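Huvik Street Community Hall – Kitchen and Store Inspection
Checked 8 Dec 2021

1. Fire exit opens fully. PASS. Last October it opened onto a parked van, so we are making progress.

2. Extinguishers in date. PASS on 2 of 3. The third has been holding the pantry door since spring.

3. Work surfaces sound, joints closed, no lifting edges. PASS, with an eye kept on the joints.
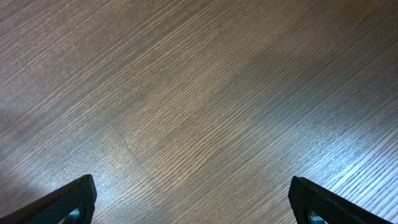

Feng asked whether item 3 covers the serving hatch too, as the shelf there wobbles whenever anyone leans on it. It does now. FAIL, screws ordered.

4. Water heater valve. PASS. The Gelleva manual runs to 190 pages and mentions the valve on one of them.

5. Storage bins kept off the floor, lids findable. COMMENT: lids remain a matter of faith. Bins should be stored

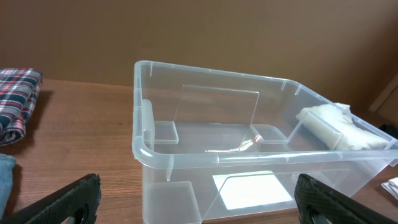 below shoulder height, and never on top of the water heater, however warm and inviting it looks.

6. Smoke alarm tested. PASS – loudly, during choir.

7. Electrical cords. FAIL. The Zeltimetti urn has a taped plug. Tape is not a repair. Urn withdrawn, complaints expected.

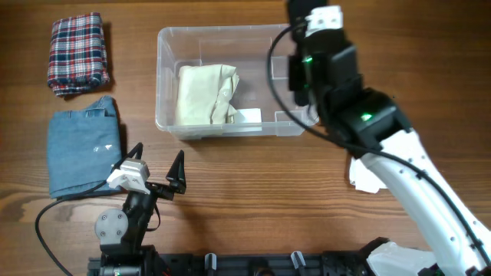
The spare urn may be used until the plug is replaced, one socket to itself, no extension cord.

8. Gas meter read: 1,056. Cupboard locked, key on hook.

Next check due when items 3 and 7 are fixed.

We use cookies to improve your visit. Accept | Manage settings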